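# Gripper comparison, Lerkville bench

Clendero says its new four-finger hand will take over most of what our parallel jaw does now. We've heard that before. Zdenka Jurić and I spent two weeks on it in the simulator before agreeing to let anyone pay for hardware, and I'm still not sold. Notes go with the picture. Numbers are from our own runs, 84 trials per gripper, same controller, same objects.

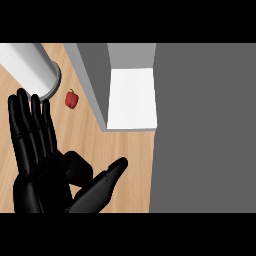
*Four-finger hand in sim, fingers together and thumb out, with the white cylinder and the red pepper on the wood table.*

The pepper is the one I care about. Clendero's demo reel is all tidy shapes, and a lumpy little vegetable is closer to what the packing line at Povthorpe handles. The hand dropped it 11 times. The parallel jaw dropped it 9 times and has far fewer joints to tune. Zdenka reckons better thumb gains would close the gap. Maybe, but she's also the one who'd have to tune them.

I don't put much weight on simulated friction either. Every contact model flatters somebody's favourite gripper. Jabari Mbwambo wants the cylinder trials rerun with a different surface setting, and until that's finished I wouldn't quote any of this to purchasing.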